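3.2 Reporting delay in the Umthorpe and Cuesta districts

The second part of the analysis concerns the interval between an offense and its first appearance in a police record. Earlier work by Calvo and Munshi treated this interval as a property of the offense type, with burglary reported quickly and assaults within a household reported late or never. Our interviews suggest that the place where a complaint is received matters at least as much. In Umthorpe, complainants may speak to an officer at the district post or to a civilian intake clerk at the Sanside annex. In Cuesta only the first option exists, and the post closes its public counter on Sunday.

We drew 200 case files, 100 from each district, from the closed register. Files were eligible if the complainant was a private person, if the offense had been committed in the district, and if both the stated time of the offense and the time of intake were legible. Files transferred to another jurisdiction before a suspect was named were left out. Two coders, Nautiyal and Barrios, read every file independently and recorded the stated time of the offense, the time of intake, the relation between complainant and suspect, and whether an arrest was made. Disagreements were settled by Miranda, who had no part in the first reading.

The stated time of the offense is the weakest of these fields. Officers in both districts enter a single clock time even when the complainant has given a range, and the form has no box for uncertainty. Where the narrative section allowed a range to be recovered, we used its midpoint. Where it did not, we kept the clock time as entered. Repeating the analysis with the earliest and latest possible times did not change the order of the two districts on any measure reported in this section.

Arrest is coded from the custody sheet and not from the narrative. The two sources conflict more often than we expected, mainly in cases with several suspects who were taken in at different places. A narrative may state that all suspects are in custody when the sheet shows only one. We followed the sheet throughout and marked the file for the sensitivity check in Section 5.

Interviews with complainants were conducted after the file review by field staff from Berotura, under the consent procedure described in Section 2. Complainants were seen at home or at work, whichever they preferred. We asked how they had decided whether to report, whom they had told first, and what they had been told at the counter. No question was asked about the offense itself. Interviews lasted no more than 60 minutes and were stopped at any point on request. One group of respondents had been victims of theft from work premises, and their accounts are treated separately because an employer was often involved in the decision to report.

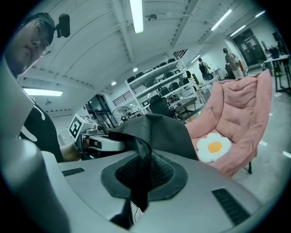

Figure 2. Handling black cloth over the round opening of a machine.

3.3 Effect of the intake point

Complaints received by a civilian clerk at Sanside were recorded sooner after the offense than complaints received by an officer, and the difference remained when we compared only cases in which the suspect was known to the complainant. The difference was smallest for theft. Respondents who had used the annex spoke of shorter waiting and of a door that did not face the main road. Several said they had walked past the district post at least once before going in, or had gone home and returned with a relative.

These accounts should be read with care. The annex is close to the bus stop and the clinic, and people who live near it differ from the rest of the district in income and in length of residence. We cannot separate the effect of the clerk from the effect of the building. Cuesta offers no direct comparison, although a trial counter staffed by civilians was opened there in December, after our files had been drawn.

We found no clear relation between intake point and arrest. Once a file had been opened, the progress of the case depended on whether a suspect had been named in the first statement and on whether the assigned officer remained at the post. Transfers of officers were frequent in both districts, and a file whose officer had moved often carried no new entry until the complainant came back to ask about it.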